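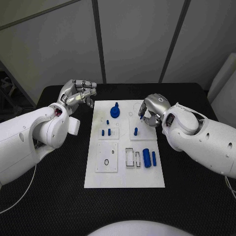
Halvard Grønli wrote to ask whether the pegs on these boards stay put once they are in, as he had tried a cheaper set and half of them leaned. They do on the Cortés, which I have been using since April. None of mine lean and none have needed forcing.

The Cortés is an assembly board: a white plastic plate with blue parts that go in marked places. You buy it to practise putting small things where they belong, or to give to someone who needs the practice. Mine came from Clondevano and took 2 days to reach Stirthorpe. The order code is 3097, worth noting as the shop sells several boards with similar names.

The plate is rectangular and stiff enough not to flex when you press on one end. I work with the long side running away from me. It can be turned the other way, but then the far parts end up off to one side and I found myself leaning. It slides on a bare polished table. On a textured mat it stays where you put it.

Places for the parts are marked with circle outlines in different sizes. The larger ones are easy to follow. The smaller ones are faint, and under my kitchen light I had to bend down to find them. A darker line would cure this. I went over two of mine with a fine pen and it has not rubbed off so far.

The pegs are small. Anyone with large hands will need to pick them up by the fingertips and come straight down from above. Coming in at an angle does not work, and the peg just skids off the rim of the hole. Some pegs go into raised white plates that sit on the main board, and I find these easier than the ones that go straight into the board, as you can see what you are aiming at. Two pegs side by side is harder than one alone. Put the far one in first.

The gear piece is the best part of the kit. It is wide, with a ribbed rim that gives a good grip, and it goes down without wobbling. My only complaint is that it hides its own outline as you lower it, so the last bit is done by feel.

There are clear frames as well. They show fingerprints and need wiping.

A full run took me 18 minutes the first evening. I am quicker now, though it can still take up to 40 if I use only my left hand, and that is how I use it most.

The instructions are one folded sheet and could be better. The order of assembly is given but the peg sizes are not explained. No storage box is supplied. I keep the loose parts in an old Eltetari biscuit tin.

I would buy it again at the same price. Spare pegs are sold separately and the postage on them is too high, so order a few with the board.

Reviewed 12th May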